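Section 4: Recording your first examples

By now you should have both arms powered, homed and talking to the Deneck recorder. If you don't, go back to Section 3, because nothing past this point will make sense (I've tried skipping ahead myself and it cost me a whole afternoon). I wrote this part for the handover task, where one gripper passes a small object to the other, and it's the one I'd start with if you're new to the Maes set-up.

Before you start

1. Open the recorder and make a new folder for the task. I name mine by task and table, so handover-hilcombe, handover-ekalley and so on. Spaces in the name will break the export, so use dashes.

2. Check that you've got a live picture from every camera: one for each wrist and one for the table view. Wave your hand over the table and watch all the windows. If one lags behind the others, restart the recorder and try again.

3. Wipe the wrist lenses. They pick up fingerprints like you wouldn't believe!

Caution: keep your hands off the table once the arms are live. If you need to move a plate or the object, press pause on the pendant first and wait for the tone.

Recording

4. Put the object on its starting plate. Shift it a bit between takes – a few centimetres over, or turned on its side – so the model doesn't learn one exact spot.

5. Press the left pedal to start the take, then drive the first arm to the object, close the fingers and lift. Go at a steady pace. Long pauses while you think get learned too, and then you'll have a robot that stops to think.

6. Bring the two grippers together over the middle of the table. Close the receiving fingers before you open the giving ones. My early takes had a lot of drops right at this point, and it was always me rushing the release.

7. Set the object down, back both arms away and press the right pedal to stop.

Note: a take shouldn't run past 30 seconds. If yours do, practise a few with the recorder off.

8. Play the take back in all the views before you keep it. I look at the wrists first and then the table. 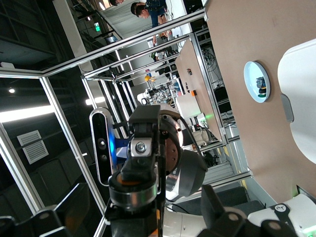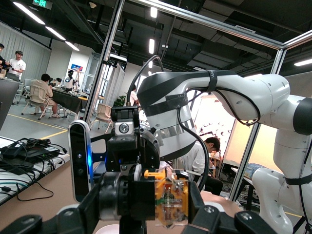
The table view, with the grippers meeting over the container: 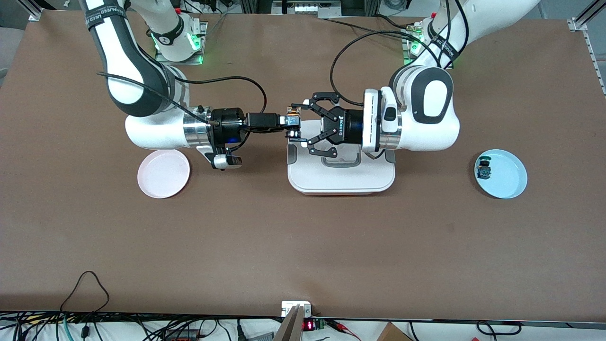
9. Mark the take as keep, fix or bin. Use fix for anything where the handover is fine but the start or end needs trimming. Drops go in the bin for this task, although Pendo Mrema keeps hers in a separate folder for the recovery set, and I've started doing the same.

10. Repeat until you have 112 keepers, then run the export. It takes a while on the older machines, so I usually set it going and grab some lunch.

Note: if the export stops with a time mismatch, the camera clocks have drifted. Section 6 covers the fix, and you won't need to record anything again.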